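Jul 24, 2022. Kukano cell, wire pick task

Left gripper dropped out again on cycle 22. Fingers stopped open over the table, controller reported a force limit fault, and the arm held position. Right arm kept going for 2 more moves before I hit the stop. It should have halted with the left one. Same fault as in February.

Wires are still where they were at the stop, one purple strand running out toward the rail at the table edge. 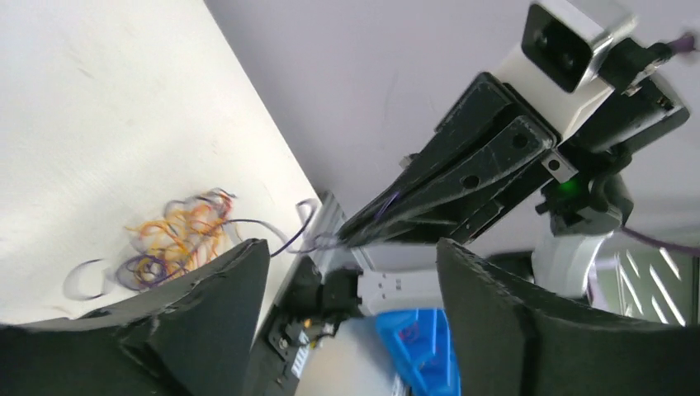
Fuvell wrote back that the force limit is probably fine and we should check the shared stop signal first, with the timeout at 500 ms instead of 1000.

Timeout changed, not tested. Both arms stay locked out until it is.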